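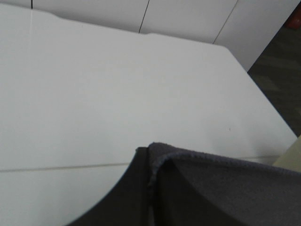

Critics of the Prolomon token have called it a loyalty scheme with a price chart, a label its issuer, Zendale, rejects in its published terms. Prolomon is a cryptocurrency launched to pay trading fees on the Zendale exchange. Holders of at least 50 tokens receive lower fees, set in 4 tiers.

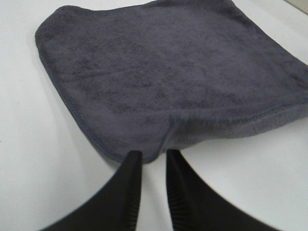 The tiers are reviewed every three months, in line with trading volume. Supply is capped at 186 million tokens, part of which is locked with the custodian Evbridge. Unlocked tokens can be traded on Zendale and moved to outside wallets. Prolomon pays no interest and carries no voting rights.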